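4. Chargement de l'égouttoir

4.1 Poser l'égouttoir Whitfield sur une surface plane et stable, rangée de tiges vers l'arrière.

4.2 Placer les assiettes en premier, sur chant, entre deux tiges. Diamètre maximal admis : 30 cm.

4.3 Disposer ensuite les tasses et les verres dans la partie avant, anses orientées vers la droite lorsque la place le permet.
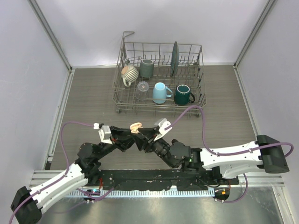 Fig. 6 – Égouttoir chargé : assiette sur chant à l'arrière ; verre, tasse bleu clair et tasse vert foncé à l'avant.

4.4 Une tasse à anse large peut être inclinée contre le bord gauche. Vérifier qu'elle ne repose pas sur un verre.

4.5 Retirer la vaisselle dans l'ordre inverse du chargement, verres d'abord.

ATTENTION : ne pas forcer un verre entre les fils. Risque de casse.

REMARQUE : la grille du fond est ouverte. Sur un plan de travail en bois, glisser un plateau de récupération (réf. Plovska 200, vendu séparément) sous l'égouttoir et le vider après chaque utilisation.

4.6 Rincer les fils à l'eau claire une fois par semaine, puis essuyer. Ne pas utiliser d'éponge abrasive. Pour le détartrage, voir section 8.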